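# Mixing your own browns and blacks in gouache

28 November 2019

For years I bought every brown in the shop. Then Rhea Agbayani sat me down at the Wysocka open studio with a blue, an orange and a scrap of paper, and I haven't bought a tube of brown since. This is the exercise she gave me, with a few changes of my own. It takes an evening, it uses hardly any paint, and you finish with a chart you'll be pulling out for years!

## What you need

- Ultramarine, a warm orange, a cool red, a lemon yellow and white. I use Mullex gouache, and their number 302 earth red is a lovely extra if you have it.
- A pad of smooth, heavy paper. Mine is Urkard, but any paper that doesn't buckle will do.
- A small flat brush for the swatches and an old, ratty one for mixing. Please don't mix with your good brush.
- Two jars of water. One of mine is a 1000 mL pickle jar, so I don't have to keep getting up.
- Masking tape, a ruler and a soft pencil.
- A white plate. Plates are better than plastic palettes for this because you can see the true colour at the edges.

## Step 1: Rule up the page

Tape down your sheet and pencil in a grid of squares, each the width of your thumb. Leave a strip down the left-hand side for notes. You'll think you can remember which mix was which. I have a whole folder of gorgeous browns I can't repeat, so write it down.

## Step 2: Start with orange and creep toward blue

Put out a good blob of orange and a much smaller one of ultramarine. Paint the first square pure orange. Now pick up the tiniest bit of blue on the corner of your mixing brush, work it right through, and paint the second square. Keep going along the row.

The first few steps look like almost nothing. Then comes toffee, then chestnut, then a deep bitter-chocolate colour, and somewhere past the middle you get a very dark neutral that can pass for black. Keep going until you're clearly in blue. I still get a kick out of the chestnut square every time.

If your row jumps from orange straight to mud, you've added too much blue in one go. Wipe the plate and start over with half the amount. Blue is strong and orange is a pushover.

## Step 3: Warm and cool each brown

Choose one brown from the middle of the row and mix a decent puddle of it. Split that puddle into three. Leave one alone, add a touch of red to the second and a touch of yellow to the third, then paint them side by side with no gap between. This is the bit that trains your eye. On its own each one is just "brown", but next to its neighbours it turns rosy or golden.

It's also how I approach timber. Two browns sitting right up against each other will teach you more than either one alone.
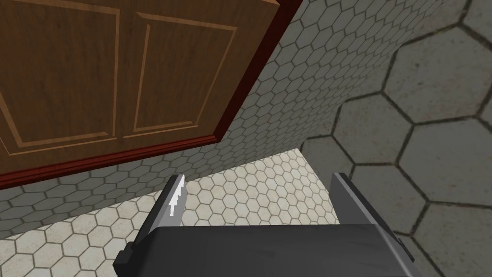 *Medium-brown doors against a dark reddish-brown trim, with a thin tan line around each panel.*

To practise with any reference, mix the largest area first. Get that as close as you can, then make the darker brown *from the same puddle*, adding red and a little blue. The two will look as though they belong together. If you mix them from scratch separately, they tend to fight.

Wood streaks come last. Let the flat colour dry, load the flat brush, wipe most of the paint off again on a rag, and drag it lightly in one direction. My Pelteo flat has splayed bristles from years of abuse and it does this beautifully.

## Step 4: Let it dry before you judge it

Gouache shifts as it dries. Darks usually come up a bit lighter and some of the light mixes go darker, and it's maddening the first time. Give the page 30 minutes, make some tea, and only then write your notes. If you need to match a colour exactly, paint a test dab on a scrap and dry that first.

## Step 5: Build a family of blacks

Go back to the darkest square in your row and mix plenty of it. Make one version leaning blue and one leaning brown, then take each of them through four or five steps of white.

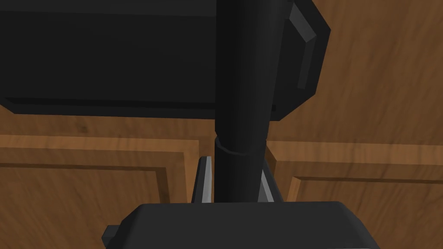

Mixed blacks are so much livelier than the stuff from the tube, and the white steps show you why: one row goes smoky and the other goes almost mushroom. You need those steps more than you'd expect, too, as a black object is mostly painted in dark greys. Look at the big block, where the front is a flat grey-black and the bevelled end catches enough light to need a paler charcoal along its rim. I'd use three squares from the chart for it and save the very darkest for the thin lip underneath. Cecilia Fiadzo, who paints alongside me most weeks, puts her lightest grey down first and works back into the dark. I go the other way – try both and see which feels natural.

## Keeping the chart

Peel the tape slowly, pulling it away from the painted area. Slip the sheet into a clear sleeve, as one wet thumb will lift gouache right off the page. I redo mine every February with whatever tubes I've picked up over the year, and I keep the old ones in the same binder.

Next I want to try the whole thing with a green and a red. Rhea says the blacks are even better.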